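Sisberg Sports Hall, Mudgway
Kit Room: Monthly Inspection Checklist, January
Inspected by: Manaia McKinnon
Countersigned by: Angus Merrick

Mark each item S (satisfactory), A (action needed) or N (not inspected). Comments are to be entered for every A.

1. Door closes fully and opens from inside without a key. S
2. Floor clear between the door and the padded surface. S
3. Grey fabric covering free of tears and open seams. S
Comment: Slight wear at one corner, no repair required. Check again next month.
4. Metal post firm when pushed by hand. S
5. Kit folded and returned to its numbered bag. A
Comment: Red kit to be folded and bagged by Wednesday. Bag 169 has no label.

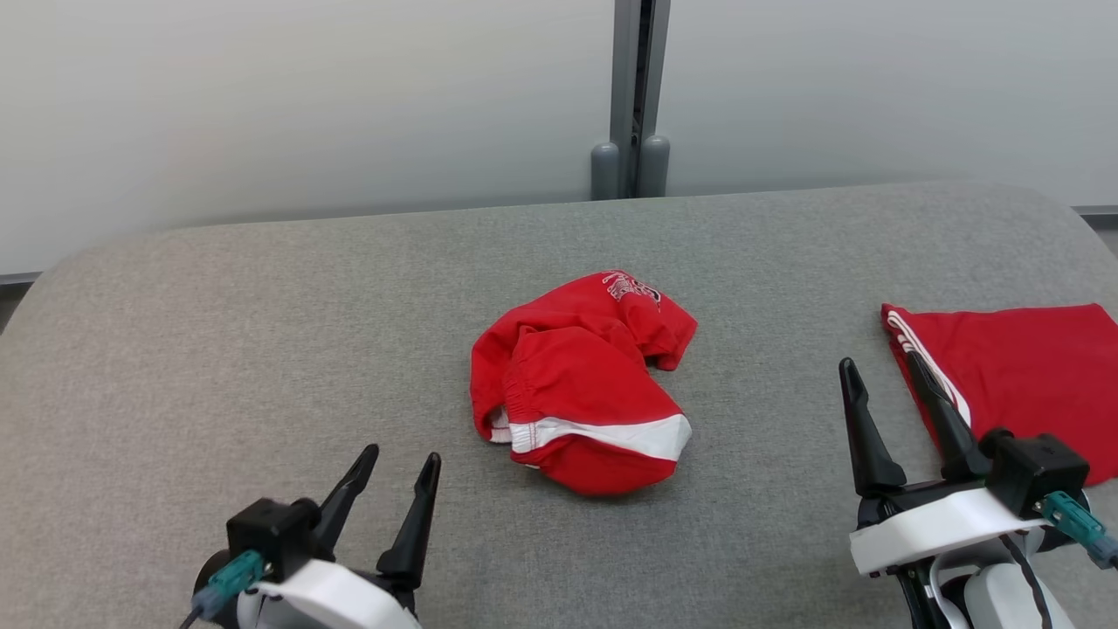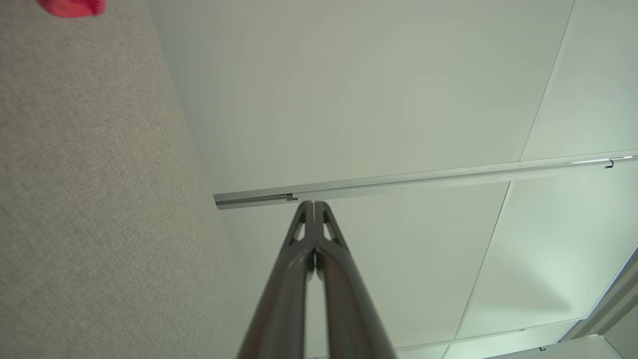
Fixtures and Overhead

6. Ceiling tiles seated in the grid, no stains or sagging. S
7. Metal rail secure along its length. A
Comment: The small black hook or clip on the underside is to be tested before anything is hung from it. Doteck to attend.
8. Fabric panel stable and upright. S
9. Lighting adequate for sorting kit. S
Comment: Dimmer close to the panel. Acceptable at present.
10. Smoke detector tested. N
Comment: Test key held at the Clornum office. To be carried out at the next visit.

Actions outstanding: 2, at items 5 and 7. Item 10 is carried forward. The completed sheet is to be kept in the site folder and a copy sent to A. Merrick.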